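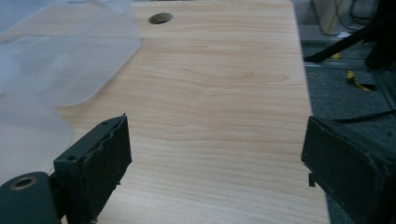
Dilani Bhuiyan told the county election board that the filing limit for small donors is set too low and should be raised before the August primary. Under the current rule, any contribution over $25 must be listed by name.

Her campaign for the Condadano seat reported 200 itemized donors in its latest filing, dated May 15, 2022. Her opponent, Ynyr Rosser, reported roughly 200.

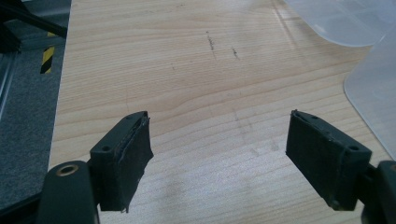

Rosser's filing was amended after the board found 3 entries without a mailing address. The amended version lists the missing addresses and leaves the total unchanged. No penalty was assessed.

The board took no vote on the limit. A draft change will be posted for written comment.

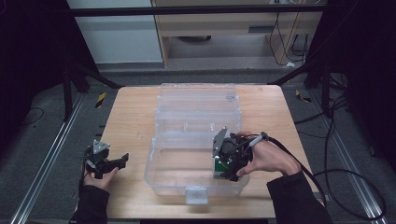 Clear storage box, lid open, on a table.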